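Ratcombe Parish Council
Minutes of the meeting held on Wednesday at 7.30pm, Hebden Room

Present: Natalie Holroyd (chair), Liam Horrocks, Tracey Horrocks, Weidong Zhong, Hongjun Song (clerk)

1. Minutes of the January meeting
Agreed and signed, with "Dremer Lane" corrected to "Dremer Road" in item 4.

2. Ward boundary proposals
Weidong had been through the whole draft and brought a marked-up map, which everyone crowded round! It would move 80 homes on the Skovard estate out of our parish and into Hebden. Tracey said residents there have voted at the school for years and would much prefer to stay put. Liam agreed, though he thought the new line along the brook was tidier than the old one.

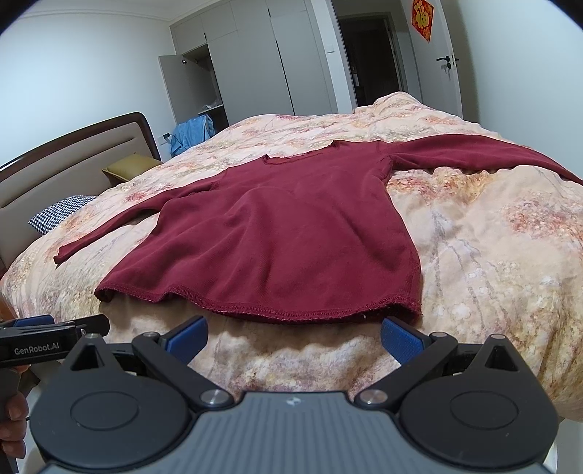 A petition against the move has reached 60 names already - a brilliant start. Resolved, four votes to none, to object to the Skovard change and support the rest. Hongjun to send the response before the deadline.

3. Polling station
The access ramp has been approved and we are all delighted. Cost to the parish £1000, from reserves.

4. Candidates' evening
Great enthusiasm for holding one again. Last time 40 people came and the questions were superb. Natalie offered to chair. Written questions to Tracey, please - one per person.

5. Any other business
Noticeboard key still missing. Liam to ask at the shop.

Meeting closed 8.50pm.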